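From: Catalina Orellana
To: cable-and-bench list
Date: 5 Feb 2023
Subject: Re: Loose leads on shared tables

> We have the same trouble at Satonville. Every lead on the big
> table ends up in one heap by Friday, and whoever sits down next
> pulls on the wrong one. I tried adhesive clips along the edge
> and they let go within a week. Does anyone tie their coils, or
> do you just leave the slack on the floor? Also, what do you keep
> the small stuff in? Our crates take up half the bench.

Clips let go for us too. The adhesive does not like a wiped-down surface. We stopped using them in August and went over to ties only. Notes below, in the order of your questions.

1. Slack

Wind the slack into a flat oval and tie it in two places, one on each side of the loop. One tie lets the coil open into a figure eight as soon as someone leans on it. Keep the oval flat against whatever it rests on. If the lead feeds a small display, leave enough free length at the connector that the plug is not carrying the weight of the coil.
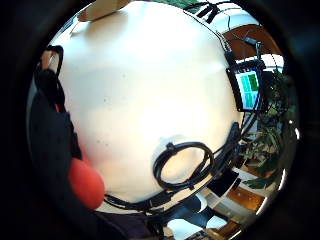
2. Ties

We use reusable black ones, 400 to a box, from the Drudton catalog. A box lasts us longer than I expected. Do not pull them tight – the coil should still shift a little under your thumb. Cut the tails only on the ones you never plan to open.

3. Leads that are in use

This is the part I have not solved. A tied coil is fine for anything that stays put, but a lead that runs along someone's arm has to move with the arm, and the spare length goes wherever it wants. Ours goes on the table, near the seated person, and tangles there. I have been unwinding it at the end of each session, 15 minutes if I am careful. Iturra suggested a hook under the tabletop. I have not tried it yet and would like to hear from anyone who has.

4. Containers

Drop the crates. A collapsible tub with a rigid rim and base holds its shape when open and goes flat on a shelf afterward. Ours hold plush toys and other soft things. I would not put power supplies in one. The Vinness sheet gives the folded thickness but not the load rating, and I have asked them for it.
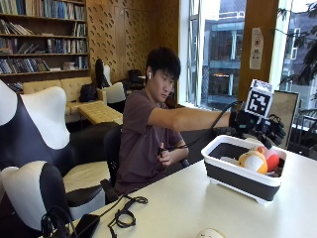
Collapsible tub in use on the long table, loose cable still on the near side.

If you do buy tubs, measure the shelf first. Item 233 on the sheet is the size I would start with.

Catalina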